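Skitberg sock sorting: progress report to the Mulleck fund
Oct 2, 2019

Hello all, and thank you for bearing with me while I got this written up. It has been a busy stretch at Skitberg and I'd rather be teaching robots about laundry than typing, but there's plenty to tell you and most of it is good!

As a reminder, your grant pays for us to collect examples of a two-armed robot putting socks away in a divided tray, one sock to a compartment. A person guides the arms through the job, we record everything, and the recordings go to Kamarul for training.

Three socks and the sixteen-compartment tray, then a closer look at a black and white knit held between the gripper fingers: 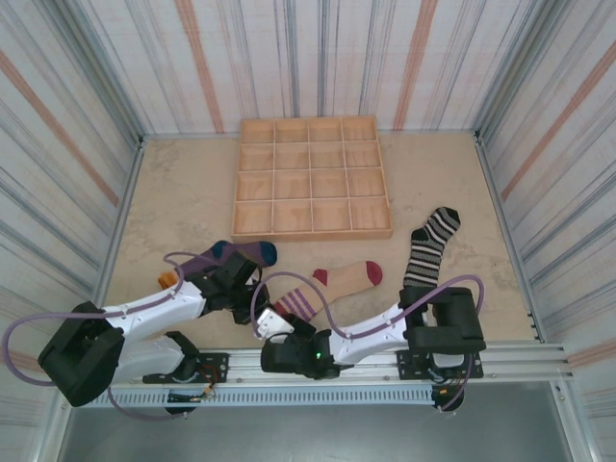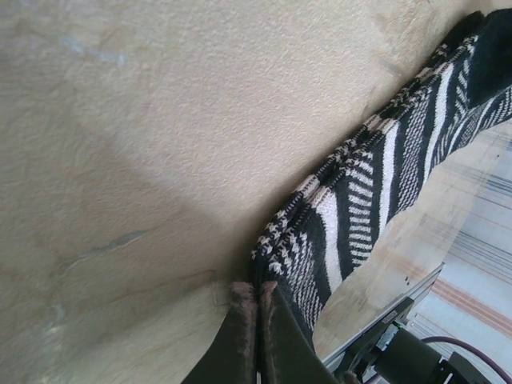 Where we've got to

We promised you 300 usable examples by this point and we have them, all checked and labelled. Sutrisno Sopacua did the lion's share of the driving and has become frighteningly good at it. My own recordings are slower and a bit wobbly, but Kamarul Gunawan wants to keep plenty of them in, as he thinks the model should see more than one person's way of doing things. I'm choosing to take that as a compliment.

We change the socks and their positions between recordings. Patterned ones are in there on purpose – stripes, contrasting toes and heels, busy knits – and we've started letting them lie at odd angles instead of setting them out neatly, which was my bad habit from April.

What's been harder than we thought

Picking up a sock is fine. Getting it down into a small square without half of it flopping over the divider is another matter, and we threw away a lot of early attempts for that reason. Sutrisno now takes hold near one end, lowers the rest in first and lets go late. It's a bit slower, but far fewer recordings end up in the bin.

Dark socks also caused trouble. From the wrist camera, a black sock between dark finger pads can be quite hard to make out, and our labelling tool (the Osman one, which we otherwise like a lot) kept marking the moment of the grip too early. We now go through those by hand. It's dull work and it cost us five days I hadn't planned for, so please don't be surprised when you see that in the timesheet.

The other thing was cables. One came loose at the wrist in the middle of a session and we lost the afternoon's recordings from that side. We've since added a quick tug on every connector to the start-up list.

First try at training

Kamarul ran a small model on the first batch. Out of 14 goes on its own it put the sock in a compartment 8 times, which pleased us more than it probably should have. Most of the misses were the floppy-end problem again, and a couple were the arm dithering between two socks lying close together. We haven't tried it with socks it has never seen, so please don't quote that result anywhere just yet.

Money and time

Spending is on track. The spare finger pads came in cheaper than the quote, and I'd like to move what's left into storage, as the video is filling our drives very quickly. Could you let me know if you need a form for that?

Next steps

We'll carry on with fuller trays, where the robot has to find a free space instead of having its pick of them. After that comes pairing, with both socks of a pair going side by side. Pelano have offered us a bag of odd socks from their returns shelf, and Sutrisno is going over to fetch it next week.

You're very welcome to come and have a go at driving the arms yourselves. Just give me a ring first so I can make sure the room is free.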